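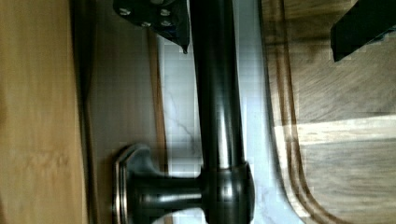 A reader of the Sulia rules wrote in that the random encounter table in chapter 2 never gives a quiet night, and asked how to fix it without rewriting all 43 entries.

Stocking a Night Table for Sulia

1. Roll 2d6 for each watch. Use the table only on a result of 3 or less.

2. Cross out anything that can't live near Dostness. The marsh entries go first.

3. Give each crossed-out line a sound or a track.

4. Save the Giller patrol for the last watch.

The full list is on page 183. Copy your changes there in pencil.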